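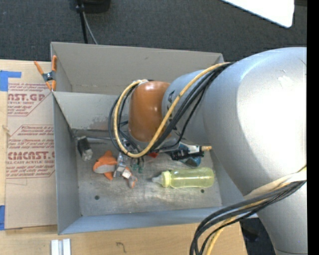 Godelieve Boersma: Before we get into settings again, could somebody please answer my question from the morning, which was who is supposed to be standing next to the cell when it stops? I have people at the packing benches who hear the chime, put down their own work and walk over, and then they aren't sure if they're allowed to touch anything. I like the arm, I really do, but at the moment it feels like we've hired a new colleague and everyone is on call for it.

Ticket 369
Product: Drernis pick controller
Site: Tornness returns hall
Status: Open, waiting on customer
Subject: Arm pauses over mixed bin and asks for help too often

Aníbal Tavares, 9:40
Good morning Godelieve, and thank you for putting it so kindly. You're right that we went straight to the technical side. I'd like to keep both things on this ticket if you don't mind, because I suspect they belong together. Could you tell me what the panel says when the chime goes? And does the arm hold still over the bin, or does it go back to its rest position first?

Godelieve Boersma, 10:05
It says "Pick uncertain, operator check" and it stays where it is, down in the bin. Meron was on the early shift and saw most of them, so I've asked her to add to this.

Meron Habte, 10:30
Hi Aníbal, Meron here. It's mostly the toys and the baby things. Small boxes are fine, it goes through those all day and I could listen to it with my eyes shut. Then we get a bin like the one at the top, with a plush fish and a baby bottle and a few odds and ends together, and it slows right down and has a think. When I press Confirm it usually carries on and gets the item anyway, so I've started to wonder what I'm confirming! I used to sort these by hand (eleven years of it, before you ask, and I was quick) and for me a bin like that was the nice part of the day. Now I stand there and agree with a machine.

I did write down the stops for you on the back of a pick list. There were 10 before the first break.

Aníbal Tavares, 11:15
Meron, that's more useful than the log file, so please don't throw the pick list away. I've gone through the log alongside it and your stops match what I see. Two things come out.

First, the confidence limit on your cell is still at the commissioning value. Van Rooij set it high during installation so the arm would ask whenever it had the slightest doubt, and it should have come down after handover. It never did. I'm sorry about that, it was on our list to check at the follow-up call and we talked about the label printer instead.

Second, see-through items really are harder for it. The bottle in your example is translucent, and the camera gets a muddled idea of where the edge is. Lowering the limit won't cure that one completely.

Please try the following:

1. Let the arm finish its pick and press Hold. Wait for the steady light before anyone reaches into the bin.
2. Open Settings, then Pick Behavior, and choose the profile called Mixed Soft.
3. Change "Retries before asking" from 0 to 2.
4. Leave the grip force alone for now.
5. Save, press Resume, and run it until lunch.

Also, while it's on hold, have a look at the cables near the gripper. They should be able to swing freely without catching on the items. I don't see a cable fault in the log, I just ask everybody.

Meron Habte, 13:20
Done. Cables look free to me, and Sanne had a look as well. We had 3 stops between the change and lunch, all for something clear or shiny. Much calmer. Sanne says she finished a whole cart without getting up.

Godelieve Boersma, 13:45
I can hear the difference from my desk, so thank you both. But I'd still like my answer, please. Who goes to the arm? When Nukano approved the cell, the plan said the sorters would be "freed for other tasks," and what happened is that they got the other tasks and kept the arm as well. Liesbeth on the late shift told me she goes home more tired than when she did it all by hand, and I believe her.

Aníbal Tavares, 14:30
Fair, and I shouldn't be the one to decide it, but I can tell you what the software allows. You can name one attendant per shift. The chime then goes to that person's handset and stays off in the hall. The attendant can also press Skip, which sends the item to the hand-sort tray instead of making everybody wait. From what Meron writes, I'd guess she would rather have the tricky ones on that tray than press Confirm all morning. Skip is switched off at your site, and I can turn it on from here once you say yes.

Godelieve Boersma, 14:50
Yes please to both. Meron for the early shift if she wants it, and I'll ask Liesbeth tonight before putting her name in. Whoever has the handset gets no packing quota that day, I've put that in the shift notes myself.

Meron Habte, 14:55
I want it. Send me the fish.

Aníbal Tavares, 15:10
Skip is on and the early handset is assigned to Meron. I'm leaving the ticket open for Liesbeth's answer and for the see-through items, where I'd like to try a different light setting with you tomorrow. Could you keep that bottle aside for me?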